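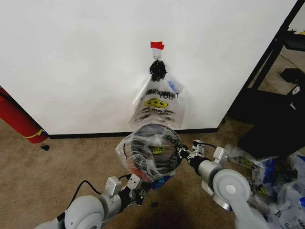

Most of the planning methods in Chapters 4 through 6 assume that the state of an object can be written down as a pose. Six numbers locate a box or a mug, and if the numbers are right the planner can do its work without consulting the camera again until the grasp is complete. A thin plastic bag has no pose in this sense. Its handles may be tied or free, its body may be spread or bunched, and either condition can change while the arm is still in transit. Consider the clear bag held between the two grippers, bunched into a rounded shape, and compare it with the one hanging from the hook on the wall. Both carry the same yellow face and the words THANK YOU, but on the hanging bag the lettering reads mirrored, through the plastic. A detector trained to find the print will fire on both. It reports that a bag is present and roughly where it is. It does not report where the handles are, which surface faces the camera, or how many layers of film lie between the fingers.

This chapter treats the software needed to act on objects of this kind with two arms and a head camera. The hardware is taken as given. We assume parallel grippers, joint position control at a fixed rate, and a calibrated transform from each arm base to the camera. Readers who have not yet worked through the calibration procedure in Chapter 3 should do so first. An error that is harmless when grasping a box can put a fingertip on the wrong side of a sheet of film.

The running task is called hang-and-release. The program must select a bag, acquire it with both grippers, bring its gathered neck to a wall hook, seat it on the hook, and withdraw both arms. The task is small enough to be written as a state machine with 17 states, and an implementation in that form is given in Section 7.4. It is also hard enough that the state machine performs poorly, for reasons taken up in Section 7.5.

Three components recur throughout. The perception node publishes a set of labeled regions in the camera image, each with a confidence and a time stamp. The planner, Skuria, consumes those regions and produces paired end-effector trajectories. The executive, Vernari, decides which planner request to issue next and when to abandon one already in progress. In the earlier chapters the executive was trivial and was folded into the planner. Here it is a separate process with its own log, and most of the debugging described in the exercises takes place in that log.
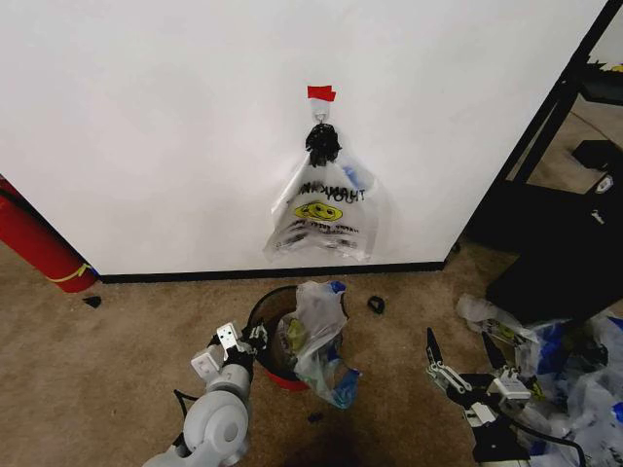

The division between planner and executive matters because the two fail differently. A planner failure is explicit: no trajectory satisfies the constraints, and an error code is returned. An executive failure is usually silent. The program believes it is in the state NECK_ON_HOOK, the predicate that guards the transition has returned true, and the bag is somewhere else. The predicate was evaluated on an image taken before the fingers opened, or the region labeled "neck" was in fact a fold.

Selection raises a related problem. Where several bags lie together in a heap or are packed into a container, the segmentation step tends to merge them. Clear film over clear film has no reliable edge, and the printed face is often the only feature with enough contrast to survive compression. Early versions of the Vernari executive counted faces and took the count as the number of bags. A bag lying face down, or folded over its own print, was then not an object at all as far as the program was concerned -- it became part of the background and was treated as free space by the collision checker.

The data used in this chapter come from the Clesisari collection, recorded under the direction of Homa Shokri. The release dated Monday, November 2, 2020 contains 1,731 episodes, of which 1,692 have complete joint and image streams. The incomplete episodes are retained in the index but should be excluded from training. A further 249 episodes form the held-out set used in Sections 7.5 and 7.6; they do not appear in the main release, and results computed on any other split cannot be compared with the tables printed here.

Each episode stores the camera images, the measured and commanded joint positions for both arms, the gripper openings, and the executive state if one was running. Commanded and measured positions are stored separately. When a finger closes on film the two agree almost exactly, as they would on an empty grasp, and the difference signal recommended in Chapter 5 for detecting contact carries very little information. 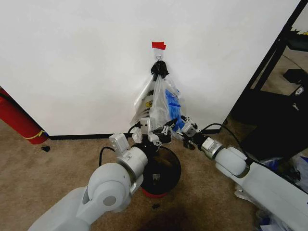 7.1 Representing a Deformable Object

Let I(t) denote the camera image at time t, and let q_L(t) and q_R(t) denote the joint vectors of the left and right arms. We seek a representation s(t) of the bag, computed from I, q_L and q_R, that is sufficient to choose the next action. Sufficiency is meant in the weak sense: two situations that call for different actions must map to different values of s. Nothing requires s to permit reconstruction of the bag's shape.

The oldest choice is a mesh. The film is modeled as a sheet of nodes joined by springs, and s(t) is the list of node positions. Meshes are well understood and they support forward simulation. They are also expensive to fit from a single view, and the fit is ambiguous wherever the sheet passes behind itself or behind a gripper.

A second choice, due in this form to Hakim, keeps only a few named points: the neck, the two handle tips, and the lowest visible point of the body. Each point carries a visibility flag. When the flag is false the last observed position is held and its covariance is allowed to grow at a rate fixed by the user. The executive may then refuse any transition whose guard depends on a point with excessive covariance. We adopt this keypoint form through Section 7.4, and return to learned representations in Section 7.6.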